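Moving to standing meetings - has anyone's lasted past the first month?
Forum: Office Life > Meetings and Other Weather

flanness_fern
Started this Monday. Our manager read something on a plane and now all the chairs have left the meeting corner. The theory is that if our feet hurt we'll talk less.
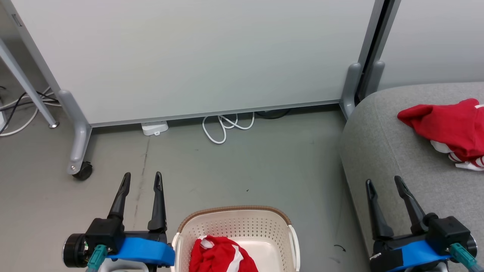
So far the fifteen-minute catch-up has run to 53 minutes, most of it Trevor on the subject of parking. He does not appear to have feet. Has anyone worked somewhere that this shortened anything, or should I just buy better shoes?

ozone_lair
We did it for two years at Dornero. First week was brisk. By week 3 people had worked out which bits of wall were good for leaning on and were turning up early to get them. The meetings went back to their natural length, with more sighing.

Gintarė Bite
I'll be the unpopular one. Ours worked and still does. Nine people, one question each, and anything longer gets taken away by the two who care about it. Standing has very little to do with it. We have a chair (the human sort) who cuts people off mid-word, me included.

mudguard88
So what you're saying is you could do it sitting down.

Gintarė Bite
Yes. I could also do it on a trampoline. My point is that it works.

mudguard88
Then the standing doesn't work, the rude person works. Different thread.

kettle_diplomat
Can I put in a word for those of us with dodgy knees? At my last place you had to ask for a stool in front of everybody, and then sit on it at belt-buckle height like a child at a wedding. I started dialling in from my own desk, nine metres away. Best colour on the audio I ever had, I could hear myself twice.

ozone_lair
The belt-buckle thing is real. Nobody should have to take minutes from down there.

flanness_fern
Update from the front. Someone has proposed a rota for who brings the timer. The discussion of the rota was not timed. We've also been told there's a budget of about $300 for "anti-fatigue mats", so I gather the fatigue has stopped being the plan.

Gintarė Bite
Skip the mats, spend it on a decent kitchen clock with a horrible bell.

mudguard88
Spend it on chairs.

kettle_diplomat
Seconding chairs. Ask for the ones that stack, then management can feel they're temporary.

flanness_fern
Chairs it is, I'll put it on the agenda. Trevor's ahead of me with an item on the visitor bays, so I should get to it by November.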